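Rana Robotics Club - FAQ

Updated Sat 3 October. Read this before emailing us pls, most of it is answered here.

JOINING

Do I need experience?
No. If you can use a tape measure and read a wiring label you're fine. Code helps for the vision group, not needed for the cell group.

What does it cost?
$10 a semester. Covers tape, zip ties, snacks. Competition travel is separate.

I missed the first meeting. Too late?
Nope. Come to any build night, find a table with people at it, sit down. Safety sheet first though.

Can high school students join?
Not this year. Insurance thing. We do an open house in April, come to that.

BUILD NIGHTS

Where?
Bisine Hall, lower level. Doors lock at 9, so if you step out take someone's key card.

What should I wear?
Closed shoes. Hair tied back. No lanyards, no hoodie strings. You will be sent home and it's a long walk from the parking lot.

Can I run the big arm?
After you pass the arm check, yes. Two people minimum, one on the pendant, one watching. Pendant person does not talk to anybody. Slow mode only until a lead signs your sheet.

How do I get the arm check?
Sign up on the clipboard by the door. Takes an hour. You jog it, stop it, recover it from a fault, then explain what you did. Most people fail the fault part the first time, its fine, sign up again.

COMPETITION

Which one are we doing?
The Pistance Challenge, bin picking class. Mixed parts in a bin, robot takes them out one by one and puts them where the task card says. Points for each part, points off for drops and for touching the walls.

How many points do we need?
Last year 510 made the finals. We got 405. Mostly wall touches. Goal this year is 700, yes we know.

What's Flaleo?
Our picking software. Old team wrote it, the docs are bad. Start with the readme in the test folder, NOT the one in the main folder.

What do practice parts look like?
Bar shapes and blocks, a few at a time in the metal bin. Reddish brown and dark green. Bars lying at an angle near eachother are the hard case, so practice those more than the easy ones.
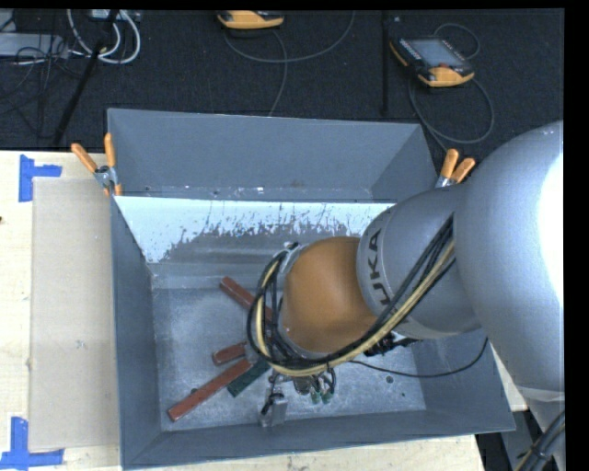
BIN AND TABLE RULES

Can I move the bin?
No. The calibration depends on where it sits. If you bump it, say so right away and we recalibrate, no one gets mad.

What about the clamps?
Orange grips, far corners. Check both before every run. Leave them on when you go.

Can I peel up the blue tape?
Please don't.

Cables are catching on something, what do I do?
Stop the arm first. Then tell the lead. Never reach in while it's powered, not even for a second, not even for one part.

OTHER STUFF

Do I get credit?
You can, as independent study. Form has to be in before the add deadline, we can't fix it after.

Can I borrow tools?
Overnight yes, write it in the binder. Torque wrench stays here.

Still have a question?
Ask at build night or use the contact form. Form gets checked on weekends mostly.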